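Lorkside fruit share: what changes in May

The fruit share starts again in May, with collection from the Lorkside hall between 4 and 6.30 pm. Last season we handed out 3,327 bags, and the waiting list was longer than we liked, so there will be 12 more places this year. Bags stay at £7. If you had a place last season it is held for you until the end of April, but you do need to reply to the renewal email.

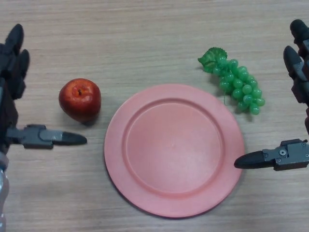

Most of the apples will again come from Vokberg, where the cold store keeps them firm into early summer. Supplies of the red ones run down first. Grapes are bought in and cost us more, so expect them every other week. An apple and a bunch of green grapes beside a pink plate is a fair idea of a child's snack from the share, though grapes should be cut lengthways for under-fives. Plums and pears follow from August.

Please bring your own bag. We spent too much on paper ones last year, and they split when it rained. Swaps are fine — there is a crate by the door for anything you won't eat, and you can take from it as well.

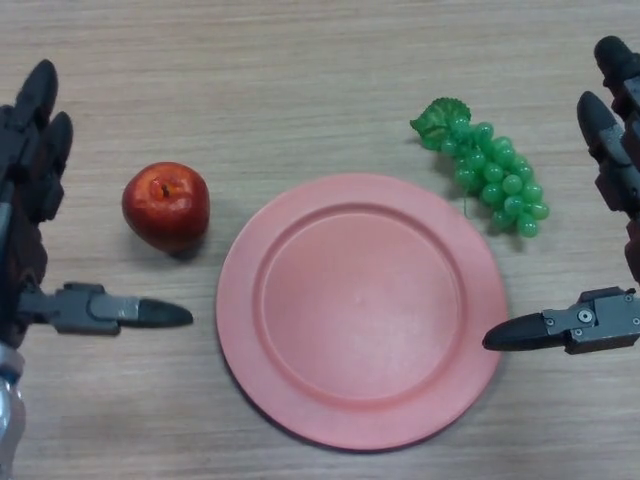 A red apple beside the plate.

If you can't collect, ring the hall before 3 pm and we will keep your bag until noon the next day. After that it goes to the Ramanauskas soup kitchen.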